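Okement Sim Support
Ticket: Gripper comparison, chess task, fingers stall before contact
Status: Waiting on reporter
Opened by: Fenna De Smet
Component: gripper models / joint controller
Opened: 2nd June

Summary
Same arm, same scene, two gripper models. Tratis completes the pick test. Willems stops closing before the fingers touch the piece and the controller reports "grasp complete" anyway.

Setup
Arm on the table base mount, position control, default gains. Control loop at 600 Hz. Each gripper gets 98 pick attempts from the same list of start poses. Gripper force limit set to 40 N for both.

Results
Tratis: 6 failed picks, all on pieces placed far from the base.
Willems: every pick failed. Finger position levels off short of the commanded value. No contact force logged.

Tried so far
- Raised the force limit. No change.
- Halved the simulation time step. No change, slower run.
- Swapped the controller config for the Tratis one. Fingers close fully but oscillate.
- Replaced the piece collision meshes with plain cylinders. No change.
- Ran the Willems model alone, no arm attached. Closes normally.

The last result points to the mount or to something inherited from the arm file. The wrist link has its own damping value and I can't tell from the log whether the finger joints pick it up on import.

Far-end reach is the pose I use for checking, with the gripper pointing down and the board left in place on the table:
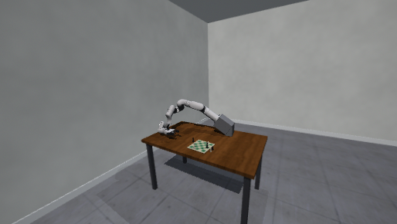
Karlijn Koster
Check the joint defaults block in the arm file. If the gripper is attached as a child, it takes the arm's damping unless the finger joints set their own. Tratis sets it per joint. The Willems file leaves it blank, so the fingers would get the arm value. "Grasp complete" triggers on finger velocity alone, which fits a stall with no contact. Please set damping explicitly on both finger joints and rerun with the original controller config.

Fenna De Smet
Will do. Keeping the force limit at the original value for the rerun. Log to follow under the Iltdale project folder.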